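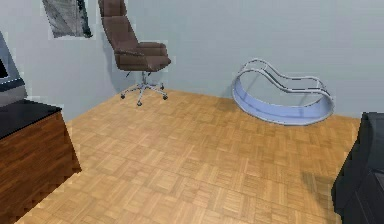
Llevo desde mayo oyendo que el planificador de Zemley «ya navega interiores». Lo dice la web, lo dice Hidayah Yeoh en su charla y lo repite medio foro de Parnus. Así que le dediqué las tardes de dos semanas y lancé 500 episodios en simulación, todos con el mismo objetivo: llegar a la silla de oficina marrón sin tocar nada.

Terminaron bien 238. Menos de la mitad, con un suelo de parqué perfectamente plano y todo el centro libre.

El problema gordo es la tumbona de tubos con el panel azul translúcido. El mapa de profundidad del simulador la ve entera, claro, porque lee la geometría. En cuanto cambié a la profundidad estimada por la red, el panel aparecía y desaparecía del mapa de ocupación, y el planificador trazaba la ruta por el medio tan contento. Subí el radio de inflado de 15 a 20 centímetros y entonces dejó de caber junto al mueble de la encimera negra. Bravo.

Hidayah me contestó que con Muner como módulo de percepción mejora. Puede ser — no he conseguido compilarlo, pide una versión de Hallgrímsson que ya no está en el repositorio.

Lo que me mosquea es que los números publicados usan la profundidad perfecta y eso viene en una nota al pie. Si alguien tiene resultados con la estimada, que me los pase con las semillas. Mis configuraciones las subo cuando limpie los scripts, que ahora mismo dan vergüenza.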